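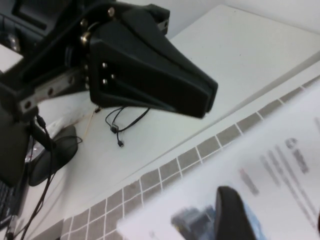 Horkau G2 parallel gripper: notes from the Triveda open day
Reviewed by Yeshi Gebreyes
August 1, 2019

Triveda distributes the Horkau line and opened its workshop to integrators and small manufacturers for an afternoon. I went for the G2, a two-finger electric gripper aimed at light assembly and cable handling. We are replacing a pneumatic unit on our own line in November, and the data sheet left several questions open.

Construction first. The fingers are black and tapered, ending in a flattened, rounded tip. Screws sit in a recessed panel on the side of the finger, so the heads do not catch on parts. The housing plates are chamfered. A perforated metal bracket ties the finger assembly to the rest of the mount, and the spare holes are useful if you intend to add a sensor later. Tolera Fikre, who ran the bench, changed a finger pair with one hex key. Realignment took longer than the swap. The manual gives no procedure for it, and it should.

Cable routing is the weak point. The cables hang from the gripper in open loops. On a bench this is acceptable. On an arm that rotates the wrist through a full turn, it will need a sleeve or a dress pack, and Horkau supplies neither. Valdovinos sells a sleeve that fits, according to Fikre. I did not see one.

The demonstration was pick and place with small connectors and short leads. Of 60 picks, the gripper dropped two, both on the thinnest lead. Force is set in software from 31 steps. The lower third of that range is hard to tell apart in use. Closing is quiet and the grip holds when power is cut - Fikre pulled the supply to show it.

Software was shown by Albertina Henriques. Setup runs in a browser and the status page is readable. Error codes are numeric only. Code 3332 came up once during the session and had to be looked up in a separate document. Logging stops at 900 entries and then overwrites the oldest, with no warning.

Price was quoted on request and depends on the finger set. The Fillel gripper we tested last year costs less and has better strain relief, but its tips wear faster.

Suitable for bench cells and fixed stations. For a moving wrist, budget for cable management before ordering. I have asked Triveda for a loan unit and will add cycle data when it has run on our parts.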